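Music Appreciation, Unit 4: Street Bands and the Second Line
Notes by Celeste Baptista

OK, so last time we got as far as the brass band as a marching outfit, and I promised I'd slow down on the rhythm section, so let's do that first. In a street band the drum set gets split between people. One player has the bass drum with a cymbal on top, another has the snare, and the two of them have to breathe together or the whole thing falls over. Listen to how the bass drum leans on the "and" of four. That little push is what gets people dancing (try walking to it down the hallway, I'm serious!).

The tuba is your bass player. It plays short notes with air between them, and once you hear those gaps you can't stop hearing them.

Forough Yazdani is lending us her recording of the Zekulstead parade, 53 minutes long, and we'll use the stretch starting at minute 10. Write down every time the trumpets hand the tune to the trombones. Don't worry about chord names yet.

A word on form. Most of these tunes come from hymns or marches, so you'll get a verse, a chorus, and then the chorus again, louder and looser. We label sections with letters: A for the first tune, B for the next, and A again if it comes back. Say them out loud while you listen. It feels silly and it works.
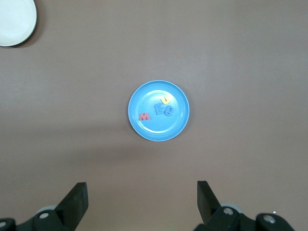 Foam letters on a blue plate

For next time: read the Barros chapter, the part on funeral processions, and bring one recording of your own with a tuba in it. Keep it under five minutes, please, I have a big class and one pair of speakers.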